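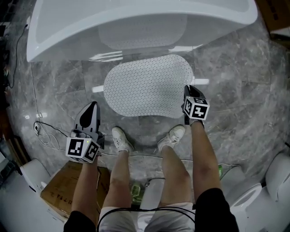
*Bath mat task, both grippers near the floor mat.*

**trenetti_ops**
Hello all. We are writing our house rules for collecting demonstrations with hand-held grippers, and I would like to hear opinions. My draft says: the floor between the operator and the object must be free, cables must stay to the side, and no take may be longer than 63 seconds. Is this too strict?

**milov_k**
The floor rule is good. The time limit I don't like. If the operator watches the clock, he starts to hurry, and the policy will learn the hurry too. At Nulura we had a limit in the first version of our rules and removed it in June.

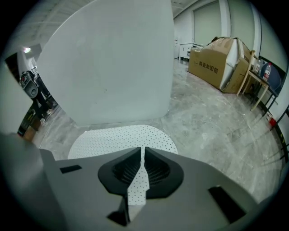

I would also write down how the fingers must be checked before each session. We close them 5 times and look if both pads meet in the middle. It takes nearly 2 minutes and it saved us many bad takes.

**boychuk_fan**
I disagree with Milov about the limit. Without it our people made very long takes, with pauses for thinking, and later somebody had to cut them by hand. Keep the limit, but let the operator repeat the take without any penalty.

**trenetti_ops**
Thank you both. Maybe I will make it a recommendation and put the repeat rule next to it. The finger check goes in as section 8.

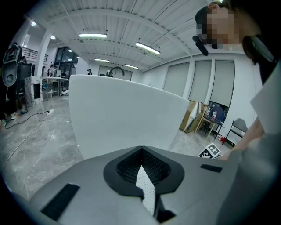 **newhere**
Should we throw away a take if another person comes into the view?

**milov_k**
Keep it if the person doesn't touch the object or cover the markers, and note it in the log. For faces you need a separate rule: blur them before the data leaves your building.

**boychuk_fan**
With this I agree. But please write who does the blurring, otherwise each shift will think it is the other one.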